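The landlord had said the upstairs room at Rirkwood would be ready by Friday, and it was, if you took a generous view of the word. The walls were white and the floor had been laid, brown planks and gray ones all mixed together, and the stairs had their railing. What it did not have was a single place to put anything. Kaja had come up with a box in her arms at eight in the morning and stood turning in a slow circle, looking for somewhere to set it down, and in the end she put it on the floor like everything else.

By noon the rest of them had arrived. Sebastian brought the little checkered table from his mother's kitchen, carrying it up the stairs over his head with the legs pointing at the ceiling, and he was so pleased with himself that he carried it all the way across the room and back before deciding where it should go. Jabari brought cords. He had a whole laundry bag of them, black and white, long and short, saved from every apartment he had ever lived in, and he went along the floor on his knees plugging one thing into another and humming.

"You'll want to tape those down," said Kaja.

"I'll want lunch first," said Jabari, and that was the end of it for the time being.

She swept, and then she mopped, because mopping was what her grandmother had always done in a new place before anybody was allowed to sit. Her grandmother had moved 20 times in her life (she claimed) and had never once slept under a roof without washing the floor beneath it. Kaja did the long stretch by the wall, leaned the mop up when her back began to complain, and turned her mind to the white panel, which was the one job she had been putting off since breakfast.

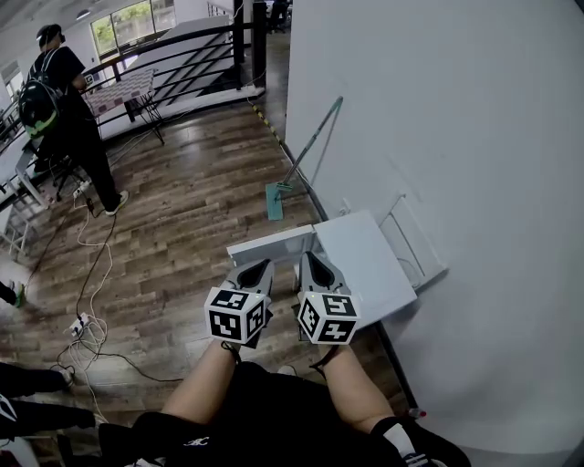
It ought to go a little higher on the left, Triin thought, and said so, and then said it again in case the first time hadn't carried. A thing on a wall was a thing you'd be looking at for years, and she had lived eleven of those years in Calska with a crooked shelf that made every guest tilt their head at dinner.

"Higher how much?" Kaja asked.

"A hair."

"Whose hair?"

Triin laughed and came over to see for herself, stepping long-legged across the cords. They stood side by side and squinted. It was hard to judge in that corner — the light came up the stairs in the afternoon and slid along the wall, and what was level when you bent your knees was not level when you stood up straight again. Kaja thought of the hardware store in Trarkdale, where old Mr. Ramanauskas kept spirit levels in a bucket by the register, and how she had walked right past that bucket on Thursday with her purse open in her hand.

"We could use a bowl of water," she said.

"We could use our eyes," said Triin. "They were good enough for whoever built the stairs."

So they used their eyes, and argued, and shifted it up and then down, and Triin went and looked from over by the railing, and then from the table, where she also ate one of Sebastian's plums. From the table, she reported, it was perfect. From the railing it was a little bit drunk. Since most people would be sitting at the table, it seemed fair to settle the matter in the table's favor, and Kaja, whose arms had begun to ache, did not put up much of a fight.

Jabari got to his feet, brushed off his knees, and asked if it was lunchtime yet. It was after two. Sebastian went down for the bread and the soup, which had been riding in the back seat of the car all morning wrapped in a bath towel, and Kaja picked up the mop again, meaning to finish the last strip by the stairs before he got back with his boots.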